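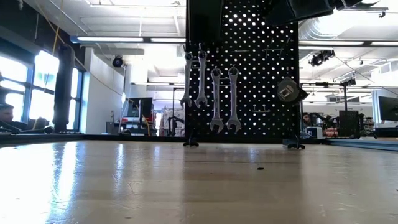 Wie viele Stimmzettel passen in die Ondura 108?
Kommt aufs Falten an. Das Volumen sind 108 Liter, bei einmal gefaltetem A4 reicht das für einen normalen Wahlbezirk. Bei den langen Kommunalwahlzetteln bitte eine zweite Urne einplanen.

Ondura 108 – Wahlurne mit Plombenverschluss
Art.-Nr. 351-108
Lieferbar, Versand auf Palette oder einzeln im Karton

Für Wahllokal, Briefwahl, Personalratswahl, Bürgerentscheid. Korpus Polypropylen grau, Deckel abnehmbar, Einwurfschlitz mit Schieber. Schieber zu, Plombe durch, fertig. Leer stapelbar, ineinander, Deckel extra.

Technische Daten
Volumen: 108 Liter
Leergewicht: kommt auf den Lieferschein, je nach Deckelvariante
Schlitz: für A4 einmal gefaltet, auf Wunsch breiter
Verschluss: vier Ösen für Durchziehplomben, nummeriert
Griffe: seitlich, beide Seiten
Farbe: grau, andere Farben ab 23 Stück

Im Lieferumfang
Urne, Deckel, 23 Plomben rot, Klebeschilder für Bezirksnummer, Blatt mit der Kurzanleitung. Niederschriftsvordrucke sind NICHT dabei, die kommen vom Wahlamt.

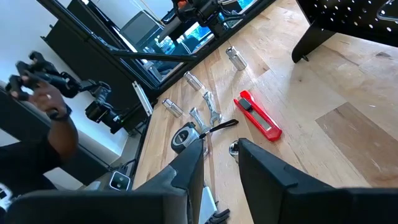
Brokska GmbH | Abteilung Wahl- und Sitzungsbedarf

Preise
Einzelstück 134 Euro netto. Staffel ab 23 Stück auf Anfrage, Antwort meist am selben Tag. Kommunen auf Rechnung, Vereine und Betriebsräte bitte Vorkasse.
Miete geht auch, mindestens eine Woche. Vor landesweiten Terminen ist der Mietbestand schnell weg, also früh melden.

Zubehör
Plomben rot oder blau, Beutel zu 351 Stück, fortlaufend nummeriert
Ersatzschieber
Transportgurt mit Klemmschloss
Wahlkabine Dromthorpe, Tischaufsatz, dreiseitig, faltbar
Aktenwagen Shehu für die Auszählung, siehe eigene Seite

Hinweis zu den Plomben: die alten runden aus der Vorgängerserie passen nicht in die neuen Ösen. Wer noch Restbestände hat, bitte vorher anrufen, Adapter gibts in kleiner Menge.

Maße vom Schlitz vor der Bestellung mit dem Muster-Stimmzettel abgleichen. Wir schneiden nach Vorgabe, geschnittene Deckel nehmen wir aber nicht zurück. Muster per Post an Frau Lungu, ein gefaltetes Exemplar reicht. Kein Scan bitte.

Aufbewahrung zwischen den Wahlen: trocken, Deckel ab, nicht in die pralle Sonne. Reinigen mit lauwarmem Wasser und Spülmittel. Kein Aceton, sonst geht der Aufdruck ab. Alte Klebeschilder mit dem Fön anwärmen, dann abziehen.

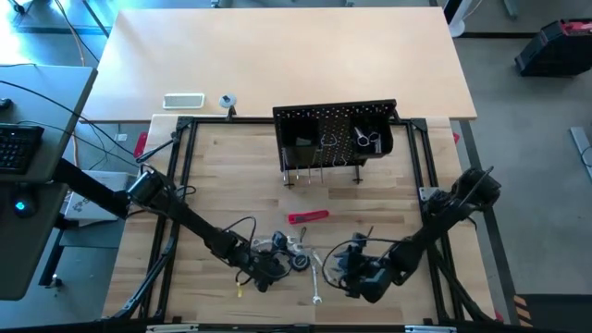
Bestellung und Kontakt
Bestellungen für Termine im Frühjahr bis Samstag, 15. November 2025, danach nach Eingang und Lagerbestand. Der neue Deckel mit Doppelschieber ist seit September im Programm, Aufpreis bitte erfragen.

Angebote und Staffel: Mimoza Kovačević
Sonderschlitze, Muster: Delia Lungu
Miete und Rückgabe: Rogelio Salazar

Bei Anfragen bitte angeben: Stückzahl, Lieferadresse, Wunschtermin, Format vom Stimzettel. Ohne Format kein Angebot für Sonderschlitze. Ansprechpartner im Rathaus mit Durchwahl wäre gut, die Spedition ruft vorher an.

Rückgabe Mieturnen: leer, ohne Plombenreste, Deckel lose beilegen. Fehlende Schieber werden berechnet.

Alle Preise zzgl. MwSt. und Versand.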